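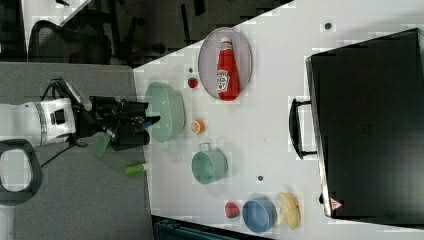 Bowls, a plate and some play food on a white table.

Why does a colander have holes?

Kitchen tools have shapes that match their jobs. A bowl has solid sides, so it can hold soup. A colander is a bowl with lots of small holes. Pour in cooked pasta and the water runs out, but the pasta stays put.
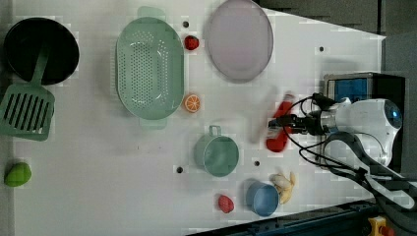 Holes are useful in other tools too. A slotted spatula has long gaps in its flat head. The green one by the frying pan has them. When you lift food, oil or water drips back through the gaps – the food stays on top.

Handles matter as well. A colander often has 2, one for each hand. A full one can be heavy, so ask a grown-up to do the pouring.
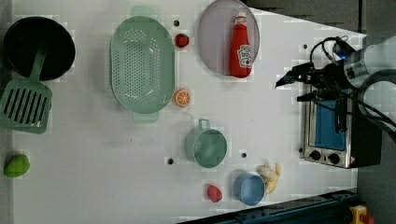

A reader from Inskip asked whether a sieve is the same thing. Almost! A sieve has much smaller holes, often made of fine wire mesh. It can catch tiny lumps in flour.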